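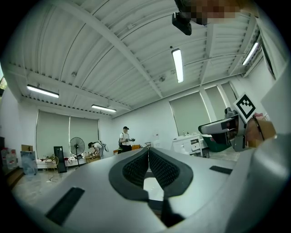

Gripper pads, ceiling lights and two people over by the fan, posted by ebuka_usman

Thread: Floor rules for hand-held gripper sessions, what do you all enforce?

ebuka_usman
Hello everyone, and thanks again for all the help in December! I'm rewriting our one-page rules and would love opinions. Right now we say blinds down, overhead lights on, cables taped, and a wipe of the finger pads every 50 takes. I'd like to add that anyone not holding a gripper stays behind a line. Too much?

naima.salem
Not too much at all, I'd go further. We keep bystanders out of the room completely — I know it sounds unfriendly, but people wander, and then you're sorting through takes with someone's elbow in them.

brayden_g
Going to disagree with Naima, kindly. We have 537 takes from the Sirkura job with folks walking about in the back and they trained fine. What I would fix is that dark cable on the floor near the little chair. Tape it or run it along the wall, please, somebody will go over it with their hands full.

Reiko Honda
Brayden, fine for training maybe, but did those people sign anything? Our rule is a signed form before you come through the door, visitors included. I'd put that above the pad wiping.

ebuka_usman
Good point on the forms, adding it. Cable noted too, thank you both.

jleblanc
We wipe every 5 takes, by the way. Mesh pads hold on to dust like you wouldn't believe, and 50 seems awfully long to me.

brayden_g
Every 5?? You must go through a lot of cloths, Jacqueline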